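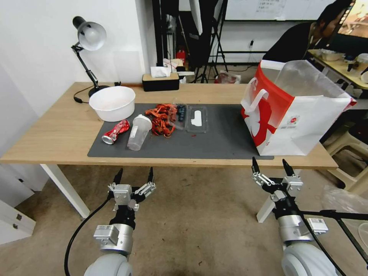 4.2 Practice Layout for the Table-Clearing Event

Teams in the Embridge Student Robotics Club practice on the standard table before each Tuesday trial. The mat stays centered, and the paper shopping bag stands at the right end, over the edge of the mat.

1. Move both arms to the start position. 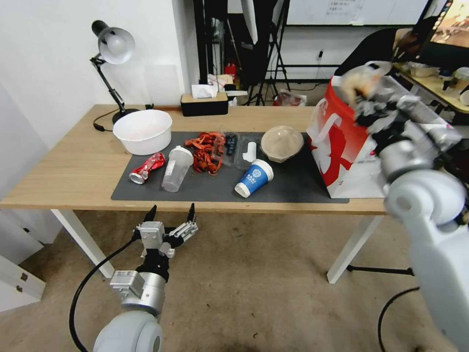 2. Run the Letex routine at 50 percent speed.

Caution: Keep hands clear – the arms may restart after a pause.
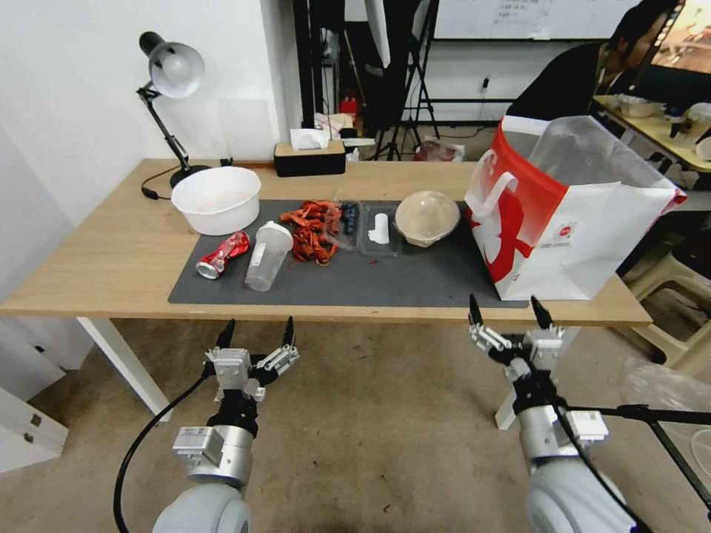
3. Save the log and report any fault to Karla Becerra.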